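Woven placemats

Shake the mat outside after every meal, then wipe it along the stripes with a damp cloth. A little washing-up liquid lifts grease – rinse it off well or the weave goes sticky.

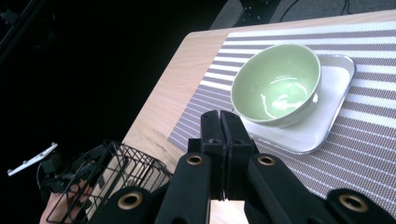 Dry mats flat, never over a radiator, as the corners curl. If one has curled already, leave it under a heavy tray overnight. For soup or cereal, stand the bowl on a small tray and most drips will miss the mat. Ours get a proper soak every August.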